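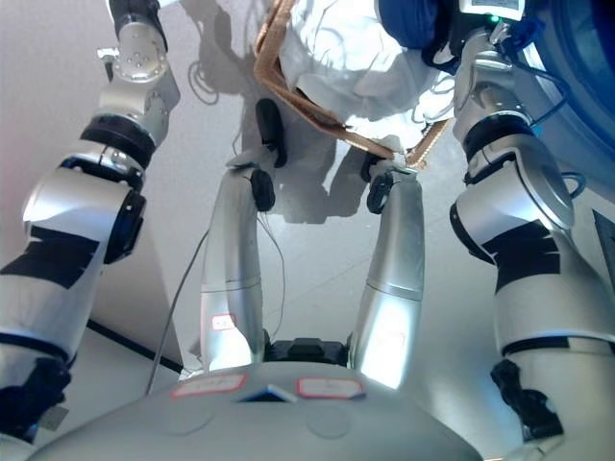
Two-armed unit at floor level, with a cloth garment and its braided strap near the right gripper.

The arms are the part of the budget everyone reads. They sit on the first line of the quote, they have a part number, and the finance office can compare them with someone else's. My argument is that the lines below them decide whether the purchase was sensible, and that most plans for handling equipment give those lines too little space.

Take cable. A two-armed machine on an open floor needs power and data brought to it, and the runs have to go somewhere. In the plan Kagiso Van Wyk and I drew up for the Skurkness site in May, cable, ties, tape and spare connectors were entered as "sundries" at 300. By the time the work was costed properly the figure was 1,964. No single item was expensive. We had priced the machine as if it would stand still, and a machine that handles clothing does not stand still.

Grippers are the second case. Rubber pads wear, and soft goods are harder to plan for than boxes. A carton has edges and a known weight. A garment with a strap has neither a fixed shape nor an obvious place to hold it, so the pad that suits one item may be wrong for the next. Anathi Zwane at Vendham budgets for pads as a consumable, ordered in tens and charged to the running account. I think she is right. Treating them as capital spares means a signature for every replacement, and the machine waits while the form goes round.

The third is floor. Low work uses more of it than a bench does, and the arms need clearance on both sides. Pieter Shezi's first layout for Gumede allowed for the footprint of the base only. The revised one took 11 square metres, which removed a storage bay that had already been promised to another department. Floor area has a price even when no invoice arrives for it, and it should appear in the plan with a number beside it.

Against all this, Danica Karagiannis argues that small lines slow a decision down and that a flat 10 per cent on top of the hardware covers them. For a fixed machine doing one job I would accept that. For soft goods I would not – the percentage follows the price of the arms, and the costs follow the work. A cheaper pair of arms uses just as much cable.

The Ellow proposal goes in next. I have asked for the hardware to be moved to the last page.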